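December, entry carried over from the paper book
Ovidiu Tănase

Still on the bun job. Goal hasn't changed: lid off, buns from plate to steamer basket, lid back on, no human hands in between. Two arms, left does the lid, right does the buns. Writing this up quick before I forget the numbers.

Started 6 pm. First hour lost to the right gripper. It kept reporting closed with the fingers wide open. Swapped the cable, same thing. Swapped it back, fine. I don't like that. Put a zip tie on the strain relief at the wrist and moved on, but if it comes back the connector gets recrimped before anything else.

Encoder zero on the left arm joint four: reads 2102 at the hard stop. Was 3959 before I took the gripper off to redo the mount, so the horn went back on in a different spot on the spline. Didn't bother pulling it apart again, just put the new offset in the config file. OLD CONFIG IS WRONG NOW. If you pull from the Koller folder you get the old one and the arm will try to go through the table. Use the one in Hudby.

Lid. Upside down on the table is the only way I can get a repeatable grab, because the handle then points up and the rim sits flat. Right way up it rocks. Of course that means somebody has to flip it for the cooking part, which the left arm can't do with two fingers and no wrist to speak of. Parking that. For now the lid starts inverted and we only practice pick, lift, hold, set down. Slid out of the fingers twice over the table from maybe an inch up, no damage. Glued strips of bike inner tube inside the fingertips, then took them off again as they peeled at the corners and one stuck to the lid. Heat shrink next, the ribbed kind if Jedport has it.

Clear glass is still a pain for the depth camera. It sees the table straight through it and gets the handle only if the light is off to one side. Turned off the overhead, kept the window lamp, handle shows up as a decent blob. The shiny streaks on the glass move when I move, so stand still or get out of view while it's looking. I taught the rim height by hand and hard coded it. Ugly but it works.

Buns. Grip force on the Ornen driver is a number from nothing to full with no units, so here is what I found by squeezing: full force folds a bun in half, 50 leaves a dent you can see, anything lower and it slips when the arm starts to swing. Ran most of the evening on 50 with the acceleration turned down. Slow, but they get there. Approach has to be from above with the fingers open all the way, from the side it just shoves the bun toward the plate rim and then the next ones are all in the wrong place.

Order matters to. Back bun first, then the outer ones, front last. Going front first the wrist passes over the others and the lower finger drags through them. Crumbs on the table, wipe between runs, they confuse the table plane fit (seriously).

Placing in the basket is the weak spot. Wall of the basket is polished and the camera sees buns in the reflection, so it thinks a place is taken when it isn't. Tried masking the wall in software, cut off too much of the floor of the basket. Will try a fixed set of drop points and not look at all. Up to 6 would fit I think but touching, and they swell.

Steamer stays OFF and unplugged at the wall for all arm testing. Steam near the wrist electronics is a later problem. Also I want a switched outlet on the e-stop before then, the cheap way, with a relay box.

To do
— heat shrink on left fingertips
— fixed drop points, four to start
— recheck right gripper connector
— sort out cables under the table, I kicked the power strip again
— delete the old config!!

Comments

halfstep: what are you using for the lid height, rim or handle? I had the same see-through thing with a jar and ended up putting a dot of masking tape on the knob. Took ten seconds.

Ovidiu: rim, typed in by hand. Tape dot is a good idea, will do it tomorow.

benchrat: Pls leave the left arm powered down when you go, it was holding position all night and the shoulder motor was pretty warm when I got in.

Ovidiu: sorry, yes. Adding a timeout. Layout I'm starting from is below, put things back like this if you borrow the table.
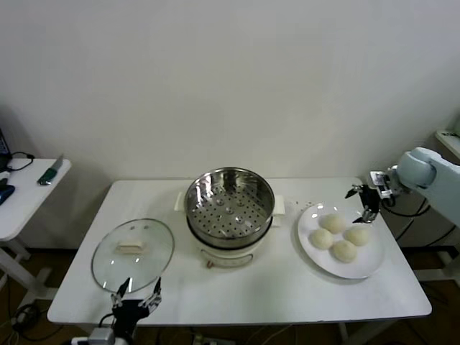 Timeout will be ten minutes with no command, then it lowers itself to rest before cutting torque. Keep the area under the left elbow clear or it'll come down on your stuff.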